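I have a small square table that is supposed to have nothing on it. That was the whole idea when I bought it in August, from a secondhand place out in Prumside that wanted 80 dollars for it and settled for a bit less once I pretended to look at the chairs. Light wood, nice grain, the right height for folding things on. I was going to fold things on it.
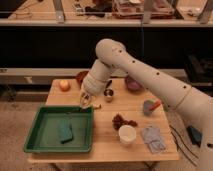 *Last changed: 23 February 2024 (fixed the link to the shelf post, took out a rude word)*

So, the green tray. I got it after reading a long article about how clutter turns into a "collection" if you put an edge around it. The tray has raised sides, so it qualifies. What I failed to anticipate is that the tray would claim most of its corner of the table for itself and then hold exactly the teal thing and nothing else. Everything the tray was bought to contain has spread out over the rest of the wood, where there is no edge to speak of, unless you count the floor.

I don't want to get rid of the tray. It's a good green.

Sharada Thampi, who used to share an office with me at Gresov and has strong views on surfaces, told me the bowls were the problem. A bowl on a table is an invitation, she said, and two bowls are a party. The reddish-brown one lives at the back and is for keys. The purple one also lives at the back and is for whatever isn't keys. The keys are in my coat. 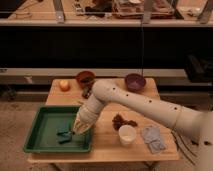
*Bowls at the back, fruit off by itself in the corner.*

You'll notice the fruit is not in a bowl either. I have moved it into the brown bowl on three separate occasions this month and somebody in this household takes it out again. I live with one other adult and I have my suspicions.

Then there are the cups. There's a little metal one I like very much, which came home from a weekend in Stornemitz wrapped in a sock. It's too small for coffee and too nice for toothpicks, so it stands around in the middle like a guest who arrived early. The clear one is harder to keep track of. You can see the table straight through it, so in my head it doesn't count as clutter, and by that logic I could have 333 of them. 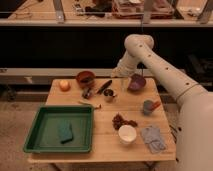 *Metal cup, clear cup, marker, stick.*

The stick is mine. I'd rather not get into the stick.

The marker was for labels. I had a plan involving labels.

My current method, borrowed from a book by someone called Ağca that I read 8 pages of, is to take things away a few at a time and see what I miss. It works pretty well, in that I have missed nothing. The purple bowl went into the cupboard one evening and I ate cereal out of it the next morning without any feelings at all. The trouble is that the table seems to notice. I clear off a bowl and up comes a paper cup, or a cloth I folded with real care and then had nowhere to put. And the brown heap, which I keep meaning to sweep into my hand and deal with.

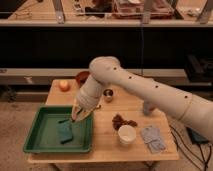

*Teal cloth in the tray, pale one folded by the white cup.*

I will say the folding is going well. Both cloths, look at them. If you squint, that's the table doing the job I bought it for.

Next week I'm doing the long gray ledge behind it, which has a bracket on it that I'm fairly sure used to hold something up.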